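Aigars Vanags had stopped believing the service sheet by his second month at Mollthorpe. It said the elbow joint needed grease every 3,000 hours. It said the gripper would hold its zero for as long. Whoever wrote that had never stood in the cell at closing and listened to the thing tick.

Umano had sold them the arms as a lemonade line for hotels. So far they had no hotels and a great many lemons.

He laid fresh brown paper down the table, put the knife on the board and set the lemon piece on its white plate. Then he picked up the pendant and ran the arm out at 60 percent. The black cable dragged across the board behind it, the way he had told Venckus it would. Venckus had written back that the loop was within spec. Everything was within spec — that was the trouble with the spec.

He brought the gripper down over the plate and stopped it there.
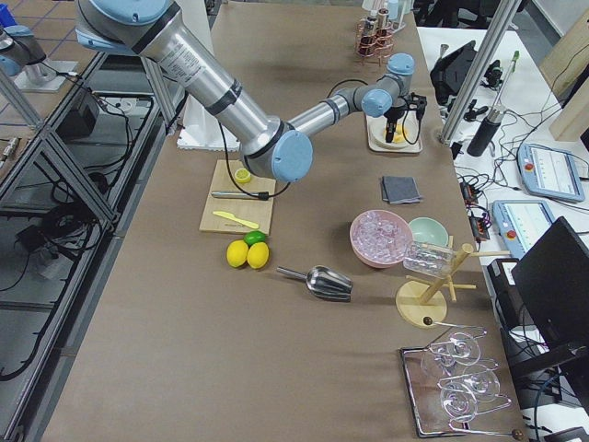

Skudumari wanted to know if it was the zero again. She had been on the phone since lunch and her voice came thin out of the speaker, saying that he should re-teach the point and go home, that the arm was fine, that it was always fine in the morning.

"It was fine at step 152," Aigars said. "Then it wasn't."

"Did you clip the cable up?"

"With what? They sent one clip."

She said she would order more. She had said so in April.

He cleared the fault, typed in a new offset, two millimeters to the left, and saved it under the old name so the log would stay tidy. The screen told him calibration was complete. He wrote the number on the back of his hand in pen, where he could find it tomorrow, and reached for the start key.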